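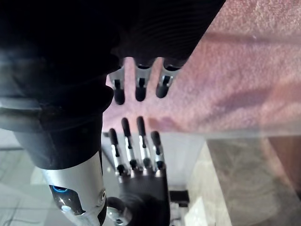
在双臂平台上对比两种末端执行器：安装、布线、标定与试验步骤

更新：6月4日，补充了腕部走线和重复定位检查两节。

本文写的是我们在双臂机器人上对比末端执行器的做法。比较的对象是 Plirnska 的多指手和 Dilleck 的平行夹爪，控制器用 Zanetti，腕部相机用 Ovby。换成别的型号，参数要改，步骤的顺序可以照搬。

读者需要已经会用示教器移动机械臂，知道怎么改工具坐标系，并且读过所在实验室的安全规定。文中不讲抓取算法，也不讲相机驱动的编译。

一、开始之前

先确定要回答什么问题。“哪个手更好用”没有办法测。我们这次列了几条能测的：同一个物体，从同一个位置抓起，能不能稳定拿到目标点；拿起以后手指会不会慢慢松开；两只手交接物体时，指尖之间要留多少间隙；换一次末端要花多长时间，换完以后要不要重新标定相机。

问题写下来，贴在试验记录的第一页。中途想到的新问题记在后面，留到下一轮，这一轮的条件不要再动。

需要准备的东西：

两套末端执行器和各自的转接法兰
扭力扳手，量程要覆盖法兰螺钉的要求
内六角扳手一套
电缆扎带（魔术贴的，尼龙的不好拆）
标定板
待抓物体，每种至少有一个备份
塞尺
游标卡尺
无尘布和酒精
记录表，纸质或电子都可以

扳手最好固定用同一套。内六角扳手头部磨圆以后会打滑，螺钉头坏在腕部里面很难取出来。

二、机械安装

1. 让机械臂停在换装姿态。我们的换装姿态是小臂接近水平，法兰朝外，高度在胸口附近。把这个姿态存进控制器，命名要一眼看得懂，我们用的是 TOOL_CHANGE_L 和 TOOL_CHANGE_R。

2. 切断末端供电，等指示灯的状态变到手册上写的断电状态再动手。Zanetti 的末端供电和关节供电是分开的，在界面上是两个开关，只关一个不够。

3. 拆旧的末端。先拔电缆，再松螺钉。最后一颗螺钉松开之前，用另一只手托住。多指手比看上去重，重心又靠前，松开的一瞬间会往下翻。

4. 擦法兰面。用无尘布蘸酒精擦两面，包括定位销孔的边沿。法兰面上夹一点碎屑，指尖的位置会差出不少，后面怎么标都不对。

5. 对好定位销，装新的末端。先把所有螺钉用手拧到底，再对角拧紧，最后用扭力扳手走一圈。扭矩按法兰厂家的表，不按末端厂家的表。两张表不一样的时候取小的，并且在记录里注明。

6. 轻轻晃动末端，感觉有没有间隙。多指手要捏住手掌来晃，不要捏手指，手指关节自身的间隙会让人误判。

7. 在螺钉头和法兰之间画一条标记线。试验结束后看线有没有错开。

左右两只手臂最好由同一个人来装。我们有一次由两个人分别装，扭矩都合格，手掌的旋转方向却差了一个孔位，左手的拇指朝里，右手的拇指朝上。单臂试验看不出问题，一做双手交接就全错了。后来在每个转接法兰上刻了一道线，和臂上的零位对齐。

三、走线和护套

走线花的时间比装机械部分长。相机线、供电线和通信线都要经过腕部，腕部转动时线会被拉紧，也会被夹到。

先规划好线的路径，再固定。具体做法如下。

1. 把腕关节转到行程的一端，量出线在这个位置需要的长度。再转到另一端量一次。取长的那个，再加一段余量。

2. 第一个固定点放在末端一侧，离接头近一些，接头自身不受力。

3. 第二个固定点放在腕关节后面。两个固定点之间的线要能自由弯曲。

4. 相机线和电机供电线分开走。实在分不开，就让它们交叉的时候尽量垂直。

5. 护套最后套。护套口不要盖住指示灯，也不要盖住散热的开口。布护套松一点没有关系，但是靠近手腕的一段要收紧，松的布会被夹爪的活动部分卷进去。

6. 用示教器低速把腕关节走一遍全行程，旁边站一个人看线。走的时候手放在急停上。 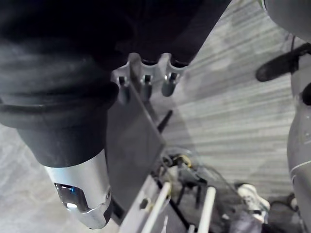

走完全行程以后，再做一遍组合动作：肘部弯到最大，同时转腕。单独转每个关节都没有问题，组合起来把线拉住的情况我们碰到过几次，多数发生在手臂向下伸、末端靠近机身的时候。这个姿态下护套会堆在一起，布的褶皱顶住线，线的余量就被吃掉了。

解决的办法是把护套中间翻折一道，让多余的布停在上半段。翻折的位置用魔术贴固定。不要用胶带，胶带的胶会留在布上，下次套的时候粘住线。

地上的线也要理。连到控制柜的线沿着底座一侧走，和人站的位置分开。试验时有人要靠近机器人放物体，脚下有线容易绊倒，也容易把接头踢松。有一轮数据中间断了一截，查了半天软件，最后发现是地上的一个接头没有插到底。

四、控制器设置

每种末端单独建一个工具配置，不要在同一个配置上来回改数字。配置里至少要有下面几项：

质量
重心位置
工具中心点
碰撞检测的外形
最大夹持力或手指最大电流
允许的最大速度

质量和重心用控制器自带的辨识程序测，测的时候护套和线都要装好。只填厂家给的数值，少了线和转接法兰，重力补偿会有偏差，手臂松开以后会慢慢往一边漂。漂得快就是质量差得多。

工具中心点的取法要写清楚。平行夹爪取两块指板之间的中点，没有争议。多指手就要先约定。我们取的是手指半弯、指尖刚好合拢时那个合拢点，不取手掌中心。用手掌中心也可以，但两种末端之间的路径就没法直接对应，目标点要全部重写。

控制循环统一设成 1000 Hz。Plirnska 的手本身更新得慢一些，Zanetti 会在中间插值，记录数据时要把原始指令和插值后的指令都存下来。只存一种，后面算延迟时会不知道算的是哪一段。

速度限制先设得很低。第一次带着新末端动作，我们只开到平时的一小部分，等全部路径走完一遍没有异常，再一档一档往上加。

碰撞外形容易忘记改。平行夹爪的外形窄而长，多指手张开以后宽得多。沿用夹爪的外形去跑多指手，规划出来的路径会让小指一侧擦到柜子的边。外形宁可画大一点，画大了最多是有些位置到不了。

五、腕部相机的标定

相机用支架装在腕部，换末端时支架不拆。即使不拆，也要重新检查。拧法兰螺钉的时候支架会受力，偏一点点肉眼看不出来。

检查步骤：

1. 把标定板放在桌面上，固定好，离相机 400 毫米。

2. 手臂走到存好的检查位，拍一张，算标定板的位置。

3. 手臂离开，再回到同一个检查位，再拍一张。

4. 从另一个方向接近同一个检查位，拍第三张。

5. 比较三次的结果。偏差在 2 毫米以内，可以沿用原来的外参。超过了就重新做手眼标定。

重新标定时，姿态要有变化。只平移不旋转，解出来的结果看着残差很小，实际不能用。我们让手腕绕每个轴都转过，标定板始终留在视野里。手指要固定在同一个张开角度，避免有的图里挡住标定板，有的图里没有挡住。

Ovby 的自动曝光建议关掉。机器人的金属外壳反光强，手臂一转，高光进到视野里，整张图就变暗，标定板的角点会丢。手动曝光调好以后记下数值，整轮试验都用它。

曝光调好之后看一下黑色护套附近的区域。那里基本没有细节，识别程序有时会把护套的边缘当成物体的边缘。我们的做法是给相机图像加一个遮罩，把总是出现在视野里的机械部分盖掉。换末端就换遮罩，文件名和工具配置保持一致。

六、单手抓取试验

每种物体、每种末端各做 20 次。顺序打乱，先排好表再开始。一直用一种末端做完再换另一种当然省事，但是指尖会脏，物体表面会磨光，光线也会变，这些差别全都会算到末端头上。换末端太费时间的话，可以在左右臂上各装一种，中途再对调一次。

单次抓取的步骤：

1. 把物体放到定位模板里，拿走模板。

2. 手臂从预备位出发，下降到抓取位。

3. 末端闭合。夹爪用力控模式，多指手用电流限制模式。两者的数值没有可比性，只能分别在预试验里找到能拿稳又不损坏物体的最小值。

4. 抬起，停住，保持一段时间。保持时间在全部试验里一样。

5. 按固定轨迹移动到目标点。

6. 放下，张开，退回预备位。

7. 记录结果。

结果分为：成功、滑动但未掉落、掉落、没有抓起、试验无效。试验无效只用于物体放错、急停误触之类与末端无关的情况，并且必须写原因。看着不像样就判无效，是对比试验里最常见的毛病，Giorgia Lo Presti 看第一版记录的时候把这一类全部退了回来，让我们重做。

滑动要事先约定怎么判。我们在物体上贴一条细线，和指尖对齐，抬起以后看线的位置。细线的宽度就是判断的界线，超过一个线宽算滑动。

指尖每换一种物体擦一次。橡胶类的指尖擦完要等它干透，湿的指尖摩擦差很多。

七、双手对指和交接

这一部分最能看出多指手和夹爪的差别，也最容易撞坏东西，放在单手试验全部做完以后。

对指的意思是让两只手的指尖相对，慢慢靠近，停在一个设定的间隙上。目的是确认两条手臂的坐标系之间没有大的偏差。做法：

1. 两只手都不拿东西。下面的手掌心向上，手指伸直；上面的手指尖朝下。

2. 把两只手移动到相距较远的对应位置，肉眼看一下左右有没有错开。

3. 只动上面的手，低速下降。另一个人在侧面看间隙。

4. 停在设定间隙，用塞尺量。多指手的每对指尖分别量，不要只量中间的。

5. 记录后先向上退，再向侧面移开。直接向侧面移，手指会互相刮到。

多指手的手指长短和角度都不一样，伸直以后指尖也不在同一个平面上。间隙以最先接近的一对为准。外侧手指如果有一点歪，先查关节零位，确认零位没有问题再接受它，不要去改机械臂的位姿来迁就一根手指。

对指合格以后做交接：

1. 下面的手拿住物体，停在交接位。

2. 上面的手张开，从上方接近，停在物体上方。

3. 下降，闭合，等到力或电流达到设定值。

4. 两只手同时拿着物体，停一小会儿，看两条手臂的关节力矩。力矩一直往上升，说明两只手在互相较劲，马上停下来检查位置。

5. 下面的手张开，向下退出。

6. 上面的手抬起，移到放置点。

第四步的停顿一定要有。省掉停顿，时序稍有偏差就会变成上面的手还没有夹紧、下面的手已经松开。

平行夹爪交接时要把其中一只转一个直角，两副指板才不会相碰。多指手可以不转，但手指弯曲时占的空间大，物体短了两只手就挤在一起。我们的经验是物体露在外面的部分不够长，就改用夹爪做接的一方，多指手做递的一方。混合搭配单独记一张表，不要和同型搭配合在一起算。

八、重复定位检查

每天开工和收工各做一次。用多指手时，让食指指尖去接近桌上固定的一个小尖，用塞尺量距离；用夹爪时，让一侧指板的角去接近。开工和收工两次的结果写在同一行。

差别变大时按下面的顺序查：

法兰螺钉上的标记线有没有错开
相机支架有没有松
手指关节的零位有没有丢
工具配置是不是选对了
桌子有没有被移动过

最后一条听着多余，我们查到过两次是这个原因。后来在桌腿周围的地上贴了胶带。

九、数据怎么存

每次抓取存一个文件夹，里面放关节数据、末端数据、相机图像和结果。文件夹的名字只用流水号，末端型号和物体名写在里面的说明文件里。一开始我们把所有信息都写进文件夹名，改一个物体的叫法就要改一大批名字，链接全断了。

时间统一用控制器的时钟。相机的时间戳要换算过去，换算用的偏移量也存下来。偏移量会慢慢变，开工时测一次，换末端以后再测一次。

图像占的空间大。只保留接近、闭合、抬起这几段的全部图像，其余时间可以抽帧。抽帧的规则写进说明文件。

十、常见问题

手臂启动后末端不响应

先看末端供电开关，再看通信地址。Plirnska 的左手和右手出厂地址相同，接在同一条总线上会互相抢。改地址时只接一只手。

夹爪闭合后读数一直在跳

检查电缆的屏蔽层有没有接好。另外看一下是不是和电机供电线绑在了一起。

相机图像偶尔掉帧

多数是接头受力。让手臂停在掉帧的姿态，用手轻轻托一下线，如果恢复了就重新调整固定点。

多指手拿住物体后，手指慢慢张开

看温度。电流限制模式下，手热了以后会自动降低电流。让它休息，或者把保持时间缩短，缩短以后全部末端都要用新的保持时间重做。

换回原来的末端，结果和以前对不上

先确认工具配置和相机遮罩换回来没有。再看指尖的磨损。指尖是耗材，每一轮试验前拍照存档，换指尖的时候记下流水号从哪里开始。

对指时两只手左右错开

如果每个高度都错开同样的距离，是两条手臂底座之间的变换不对。如果越靠近错得越多，是其中一只手的姿态有角度误差，查法兰的孔位和刻线。

十一、五月那一轮的情况

五月做完了第一轮，只包括单手抓取。平行夹爪在方形物体和杆状物体上没有什么可挑的，装好以后也很少需要调整。多指手在圆的、表面不规则的物体上更稳，但是准备时间长，每天开工都要回零，指尖也要常擦。薄片类的物体两种都不理想，夹爪是指板太厚，插不到片的下面；多指手的指尖是圆的，捏住了会转。

交接部分的数据还不够，暂时不下结论。下一轮打算给夹爪换薄一些的指板，其他条件不变，物体沿用同一批。物体的尺寸和定位模板的图纸放在试验记录的附页里，改过的地方都标了版本。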